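Packing table tips from a very small mail-order business

I get asked about our packing setup more than I get asked about the things we sell, so I finally sat down on 27 Sep 2025 and wrote it all out. We ship craft kits and fabric remnants under the name Piso, and we've outgrown a kitchen counter, a garage and one very damp spare room. Most of what follows I learned by doing it wrong first.

Start with woven plastic. I mean the big crinkly sheets and sacks, the kind with the crosshatch texture you can feel with your thumb. I used to throw them out! Now they all get a second life. They'll cover a stack of stock overnight, line a trunk before you load it, or hold a whole heap of soft parcels if you gather up the corners. Shake them out outdoors first (trust me, the dust) and wipe them with a barely damp rag. Fold them while they're flat on the floor, long side to long side, and press the air out with your forearm as you go. If yours has a colored stripe, use it as your guide for the first fold and you'll get a straight edge without measuring.
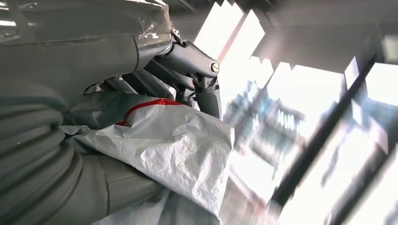
Shagufta Bangash wrote in to say she rolls hers around a broom handle instead, and slides the handle out at the end. She says the folded ones always crack along the creases after a winter in her shed, and the rolled ones last her until the next November at least. I tried it with 3 of our biggest sheets and I have to admit they take up less shelf. I still fold the small ones because I'm stubborn.

Next, plastic mailers. A pile of them on a table is a living thing – it slides, it creeps, it ends up on the floor while you're answering the phone. I put the ones I'm working on in an open crate with a proper rim, and I leave the rest at the far corner until I'm ready. Get a crate with a handle slot, because you will be dragging it. And don't fill it to the top. Soft bags puff up and you'll be chasing them again.

Squeeze the air out before you seal, too. Lay the bag on its back, smooth from the bottom toward the opening with the flat of your hand, then peel the strip. We sent out 2150 parcels last year and I'd guess I re-taped most of the early ones.

Labels face up, always, from the moment they go on to the moment the parcel leaves the building. If you scan your parcels this saves you flipping every single one, and if you don't, it saves the driver doing it on your doorstep.

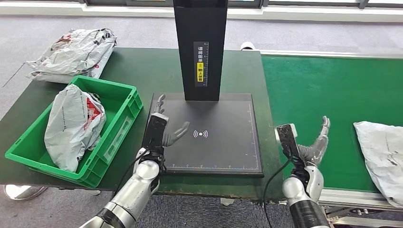
I also try to stick the label on the flattest part of the bag, away from the seam, and I rub it down from the middle out so it doesn't wrinkle. A wrinkled barcode is a misery. If you get one, pull the plastic tight between your two hands and try it again before you print another.

Keep the middle of your table for the parcel you're handling. Scissors, tape and pens go on one side, whichever hand you use. Laiba Naqvi talked me into hanging the scissors on a string and I was rude about it for a week, and then I bought string for the other table as well.

Last thing: crinkled clear tape. Once it has folded onto itself, let it go, cut a fresh piece. I used to pick at it for ages trying to save an inch. A roll from Cheema gives me 53 medium parcels if I'm careful and a lot fewer if I'm chatting.

Next time I'll do string and twine, which is a whole drawer of its own over here.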